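4. Phishing filter

1. Open Honeck Mail Guard and choose Filters.
2. Set the warning level to High. The makers claim Medium is enough - I'd want proof.
3. Add your bank's real address to the trusted list. Type it by hand.
4. Click Save, then restart your mail program.

Note: The blocklist holds 4,000 entries. Scammers change addresses daily, so don't lean on it.

Caution: A green check mark does not mean a message is safe.
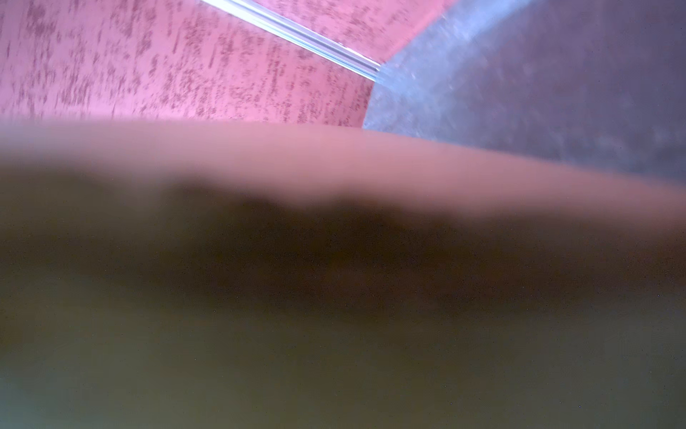

Can I turn off the filter for one sender?
Only by adding that sender to the trusted list in step 3.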